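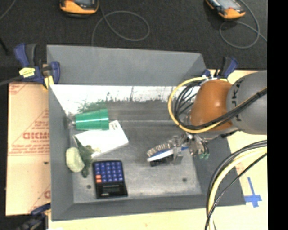
**Sorting arms still need a hand, Drirkow trial finds**

A nine-week trial of robot picking at the Drirkow returns depot has ended with the machine slower than the staff who work next to it, though the firm behind it says the gap is closing.

Olivares, which runs the depot, takes back mixed household goods from online shops. Most of the work is dull and hard to automate. Someone reaches into a grey bin, takes out one thing, checks it and puts it on the right shelf. The things could be cups, calculators, boxes, brushes or soft toys, and they arrive in any order and lying any way up.

The robot made 1,552 picks that counted towards the trial. The depot had set aside 200 different products for it, some of which it had been shown in advance and some of which were new to it. Results were best with boxes and other items with flat sides. Soft things and anything see-through gave the most trouble.

"Clear plastic is the worst," said Hema Nadar, who led the trial for the engineering firm Ternar. "The software looks at a blister pack and sees the floor of the bin. People don't have that problem, or if they do they just feel about until they find it."

Small items lying against the side of a bin were also missed more often than those in the middle. The gripper needs room for its fingers on both sides of an object, and a wall takes that room away. Staff were allowed to shake a bin to move things off the edge, but each shake was logged as a failure for the robot.

Kulsoom Dhanial has worked on the returns line for three years and shared a bench with the arm for most of the trial. She said she had expected it to be either very good or useless.

"It's somewhere between the two," she said. "It'll pick up a brush as neatly as you like and then spend ages hovering over a sock. You end up keeping an eye on it, and that's time you're not doing your own bins."

Olivares would not give the cost of the trial. Its operations manager, Ignacio Rivadeneira, said no jobs had been lost and that none were at risk from the present machine. The depot has struggled to fill its evening shift, he said, and a robot that worked slowly but without stopping might still be worth having after the staff go home at 10pm.

Whether the same methods could work in a house is a separate question. Flidia, a start-up which is working on a home machine for tidying and loading dishwashers, has been following the Drirkow results. Its founder, Nikau Pirihi, said a depot was a kind place for a robot compared with a family kitchen.

"The bin is clamped down and the arm always starts from the same spot," he said. "At home somebody has moved the chair, the dog's in the way and there's a pan in the sink with last night's rice stuck to it."

Flidia does not yet have a machine on sale. Pirihi said he would not put a date on one - the company has given dates before and missed them.

Ternar plans a second trial at the depot with a softer set of fingers and a camera placed lower down, so that it can see under things that overlap. Nadar said items lying on top of one another would make up a larger share of the test, as they do on a normal working day.

The depot will open its doors to local residents on Saturday from 11am, when the arm will be running. Booking is through the Olivares front desk.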